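Ormsby Household Advice Service
Thread, 9 posts
Topic: Home storage

1/9
Our October thread concerns food containers and where they are kept between uses. The guidance has been revised by Mereana Tapsell and Keith Tomoana, and replaces the posts we shared in spring. Readers who saved the earlier version are asked to use this one.

2/9
Most of the letters we received described the same difficulty. Containers are stacked in a deep cupboard, lids are kept elsewhere, and the two are seldom reunited. We recommend that each container be stored with its own lid closed on it, and that a group of containers share one open basket.

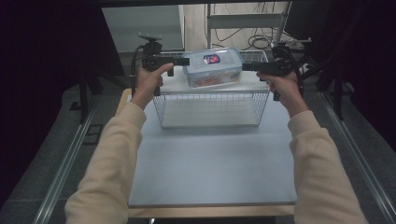

Reading time: 2 minutes

3/9
A white wire basket of the open-top kind suits this purpose well. The contents can be seen from the side, crumbs are easily shaken out, and the basket can be lifted down whole. Shallow baskets are preferable on high shelves.

4/9
Please measure before buying. Corey Bright, who answers our letters on kitchens, advises measuring the inside of the basket at the base as well as at the rim. A rectangular container should go in level, with room left for the fingers on both short sides. If it must be forced, choose a larger basket.

5/9
Wire bases can leave small items tilting. A flat panel cut to the size of the base will correct this. It should lift out for washing. Card is acceptable for dry goods but should be replaced as soon as it marks.

6/9
Clear containers with clear lids are the most practical choice for a shared kitchen. Labels should be small and placed near the middle of the lid, so that the food can still be seen. We do not recommend writing directly on the plastic. Members of the Randa housing scheme may collect up to 17 blank labels per household from the front desk on Thursday.
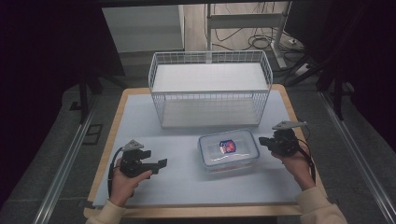
Lidded container and white wire basket, with the panel in the base.

7/9
When putting a kitchen in order, take the basket out first and stand it empty at the back of the table. Set the containers in front of it and check each lid before anything is put away. Containers that will not close should be kept for screws, buttons or other household items, away from food.

8/9
Two corrections to the spring posts. The capacity given for the smaller container should have read 500 ml. The shelf depth quoted by Trudy Fairweather was for the old Ormsby kitchens; the present cupboards differ, and tenants should take their own measurement.

9/9
The printed sheet is number 81 in our household series and may be requested at the front desk or by replying to this thread. Large-print copies are available. Questions on fitted cupboards should be addressed to Flynn Faulkner. Replies are read on weekdays until 5 pm.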